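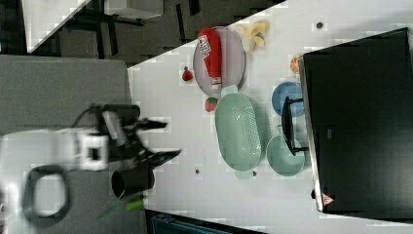

Ticket 692 - Gripper opens during transfer, item dropped short of target
Site: Lanthorpe, bench cell 3
Opened by: Asif Orakzai
Assigned to: Benjamín Ulloa
Opened: October 13, 2023
Status: Closed, with one follow-up

Fault as reported

The arm on cell 3 releases items part-way through a move. It picks normally, lifts normally, and then the fingers open before the arm has reached the place position. The controller does not raise an alarm and the program carries on as if the item were still held. The table was set with the standard kitchen layout: pink plate with the red sauce bottle across it, mint-green colander, the two bowls, and the play fruit. The fault has been seen with the bottle and with the banana, so I do not think it is down to the shape of the item. Layout file is Memel, unchanged since April.

Log extract attached. The first bad release is at cycle 157. - A.O.

Comment, B. Ulloa

Read the log. The open command is not being sent. Commanded state stays at "closed" throughout cycle 157 and the measured finger width goes to full open anyway. That points to the gripper losing power or losing its link for a moment and coming back up in its default state, which on the Coman gripper is open.

Please do the following before touching any settings:
1. Stop the cell and lock it off.
2. Check the connector at the wrist and the one at the base. Reseat both.
3. Send me the gripper's own event list as well as the controller log. They are separate files.

Comment, A. Orakzai

Done. Wrist connector was fully home. Base connector was home but the locking ring turned by hand, perhaps a quarter turn. Tightened it. Event list attached.

Ran the cell again at reduced speed with no fault. Returned to full speed and got a release at cycle 397, arm swinging out over the table from the left. Same behaviour, no alarm.

Comment, B. Ulloa

Event list shows a restart at both of those cycles, with "supply low" logged immediately before. So it is power. As it only happens at full speed I would look at the cable next. How much slack is there at the base, and does the loop touch anything when the joint turns?

Comment, A. Orakzai

The black cable hangs in a loop next to the base. I moved the arm by hand with the drives off. At the far end of the base joint's travel the loop pulls tight against the bracket. Flexed the cable at that point with a meter on it and the supply core goes open circuit. Repeatable. Outer jacket looks sound, so this would not have been found by eye.

Comment, B. Ulloa

That is the cause. Replace the cable, do not repair it. When fitting the new one, set the loop with the base joint at the far end of its travel, then clip it. If it is set at the home position it will look generous and still come up short.

The second matter is the missing alarm. The gripper restarted and the program kept moving, which is not acceptable whatever is being carried. The Kurkik controller can be set to stop on a gripper restart, but the option is off in the file you are using. Turn it on under Tool > Link loss > Action, set to "Stop and hold". Test it by pulling the base connector with the cell in slow mode and everyone outside the marked area.

Comment, A. Orakzai

New cable fitted and clipped as above. Stop and hold enabled. Connector pulled in slow mode: arm stopped, alarm raised, program did not resume until reset. The fingers still open on restart - I assume this cannot be changed.

Ran over 692 cycles at full speed. No restarts in the event list, no dropped items.

Comment, B. Ulloa

Correct, the default state is fixed on that model. Treat anything in the fingers as likely to fall after a power loss and keep hands out from under it.

Closing. Follow-up raised to check cable routing and the link loss setting on the other cells, which were built from the same file.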